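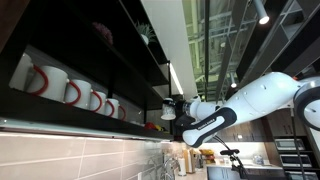
Filed under: Grant Updates, Spring

We're halfway through the Flokesham oral history project and it's going so well! Since April we've recorded 34 interviews with people who worked at the old Tollell mill, and 11 of them are fully typed up and checked. Jolanta Laskowska has also scanned 200 family photos, including a run of mill picnics we'd never seen before.

Spending stands at $1,538, mostly travel and a second microphone. The one slow spot is the Fustden side of the river, where we still have only two names on our list. A notice goes in the church bulletin next month, and we'd love to hear of anyone you know there.

Next up is the listening evening, 7 p.m. at the library. Please come!

Sign up for our newsletter. This site uses cookies. Accept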